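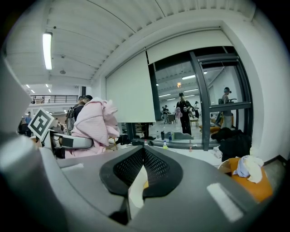
Lunmont Hall Winter Coat Swap: minutes of the June catch-up

Present: Bouchra Radwan (chair), Ilham El Idrissi, me on the minutes again, plus the usual Mivine Street crowd. Apologies from the two who do the tea.

Started at 6.40 pm, a bit late. My fault, I had the biscuits.

1. Last minutes
Read and accepted. Bouchra pointed out that I'd spelled Mollitus three different ways (it's the drycleaner on the corner, and I do know how to spell it). Fixed now.

2. How the stock is looking
Ilham has been through the lot and we have 79 coats and jackets checked in, which is a lovely number for this early in the season! Puffers are well ahead of everything else. We talked about the pink one for a while, because everybody who walks past gives it a squeeze. Bouchra wants it out where people can see it on the day and I agree, it's a cheerful colour and the quilting sits nicely when it's hung up. Ilham would like it kept with its own size so we don't end up with a display that people are too shy to take from. We settled on sizes first, colours second.

There are 11 coats with a zip or popper that needs looking at. Mollitus will do four for us at no charge and I'll have a go at the rest at home, though I make no promises about the long grey one.

3. Where things go in the hall
Long chat about this. Adults' coats on the main floor, with kids' things nearer the door so the prams don't have to come all the way through. I asked whether we could use the mezzanine for trying on, seeing as you get a good look at the whole hall from up there. Bouchra isn't keen on people going up and down with armfuls of coats, and she also doesn't want anything hung over the black railing (sleeves dangling on people's heads, she said, and fair enough). So the mezzanine is for bags and spare hangers only.

The roller screen: can it go up for the day? I said I'd find out who knows the trick to it. Ilham would sooner leave it down and put the size chart up on it, in big letters. No decision, but I quite like the chart idea.

Somebody brought up backpacks. It gets squeezy between the racks once people are browsing with a full pack on, and last year a whole row of anoraks went over. We'll put a table inside the door and offer to mind them. Offer, mind you, we're not making anyone.

4. Money
Raju Printing quoted $80 for the posters and that's the same as last time. Agreed. Bouchra will send them the wording once I've taken my jokes out of it.

5. Leftovers
Whatever hasn't found a home by the end goes to the shelter as before. Ilham will ring them about what sizes they're short of. Please don't bag the puffers too tightly, they came out looking very sad last time.

6. Anything else
Could we have music? Yes, quietly. Could we have the tea urn closer to a power point? Also yes, if it stays well away from the racks.

To do
Ilham: ring the shelter, finish the size labels
Bouchra: poster wording to Raju, drop the four coats at Mollitus
Me: the screen, the mending, a table for backpacks

Closed at 8 pm. Next catch-up same place, and Bouchra has the key.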